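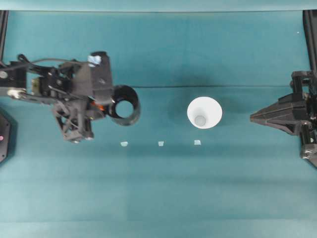

Home Files Changes Issues Wiki

Search this project… Go

# Brernlow Tide Words

A word list of shore and weather terms from Laltorholm and the villages along the bay, with sound notes and first written uses where we have them. I've been collecting these since I was a student and I'm delighted to finally have them in one tidy file!

## What's in it

- `words.csv` – 966 headwords, one per row
- `quotes.csv` – more than 3,000 short quotations, linked by `word_id`
- `places.csv` – the 12 villages, with old and new spellings

Each headword has a meaning, a part of speech, a village code and a confidence mark from 1 to 7. A 7 means we heard it from a living speaker and also found it in print (my favourite rows, naturally). A 1 means a single mention in a letter or diary, so please go gently with those.

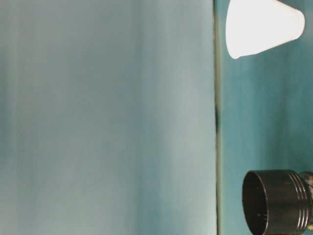
Spellings follow the Vieira notebooks wherever they give one. Where two villages disagree, both forms are kept and point at each other through `see_also`. Dreltden is the odd one out: it drops the final -en almost everywhere, so "slacken" (the still water before the turn) turns up there as "slack" and is easily muddled with the ordinary word. Filter on `village = DR` before you count anything.

## Known gaps

Words for ice are thin. Fishing terms are much better, and the words for mud are glorious – there are separate ones for mud that holds a boot and mud that lets it go. Sound notes for the northern villages were added in September and still need a second pair of ears.
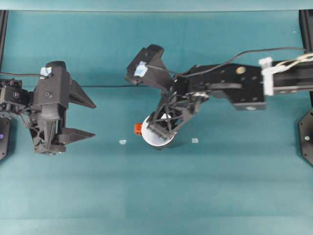 Conceição Sampaio wrote to say that "slacken" was also used indoors, for the lull in talk after a meal, and that her aunt said it with a long first vowel. Both points are now in the notes column, with the confidence mark left at 4 until we find another speaker.

## Using it

Free to copy and reuse with credit. Corrections are very welcome, one word per issue please.

Contact | © Brernlow Tide Words | Back to top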